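I fished the April match at Starkance again this year, my second go at it, and came away with a bag that would have been fine for a section win if I hadn't drawn next to Guido Grasso.

The draw was at seven. There were 300 pegs' worth of bank on paper, but the club only uses the east side this early because the west path stays muddy until May. I got the third peg past the boat ramp, with reeds on my left and a shallow shelf that runs out farther than it looks. Guido was on the far side of the reeds. Guilan Fan had the peg by the inlet, the one everybody wants, and she didn't say much about it, which I thought was decent of her.

I set up two rods. One was a light feeder for the deeper water past the shelf, the other a plain float rod for close in. I had planned to spend the first hour on the feeder and rest the margin. My groundbait was the same brown crumb I used last fall, with a little chopped worm, mixed the night before and wetted again on the bank.

The feeder was slow. I had a small bream on the second cast and then nothing for a long stretch except line bites. I shortened the hook length, then lengthened it, then went back to where I started. Across the reeds I could hear Guido's net going in and out of the water.

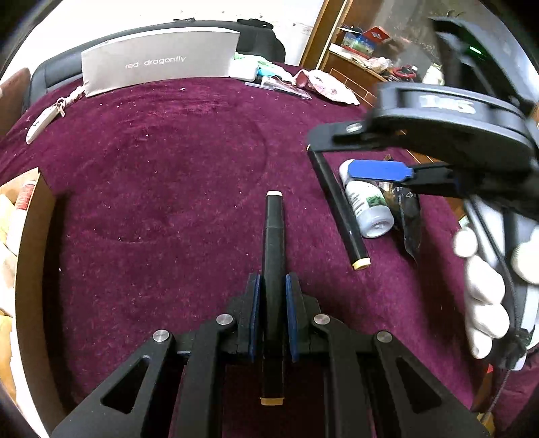
*Black marker on the maroon cloth.*

By midmorning the wind had swung around and was pushing into our bank, so I put the feeder down and picked up the float. That was the right call, and I should have made it sooner. The first put-in went under before I had the rod in the rest. They were roach, mostly hand-sized, with a few better ones mixed in, and they stayed for most of two hours as long as I kept feeding a pinch of maggot every cast. When I got lazy about it, they left.

I lost one good fish. It went left into the reeds and the hook pulled. Zixuan Qiu was walking the bank with his coffee and saw the whole thing – he told me later it was a tench, but he only saw the swirl, same as me.

The scales came around at two. I weighed 913 ounces short of nothing special, as Mathias Zürcher likes to put it, and he was running the scales so I had to laugh. Guido won the section and Guilan won the match. Haiyan Hao was second overall from a peg I would have walked past.

For next time, I want to start on the float if there's any wind on the bank at all, and bring more maggots. I also need a new rod rest. The front one has been slipping since last season and I keep tightening it with pliers.

The next match is on the small lake. I haven't fished it before, so if you know how deep it is off the point, leave me a comment.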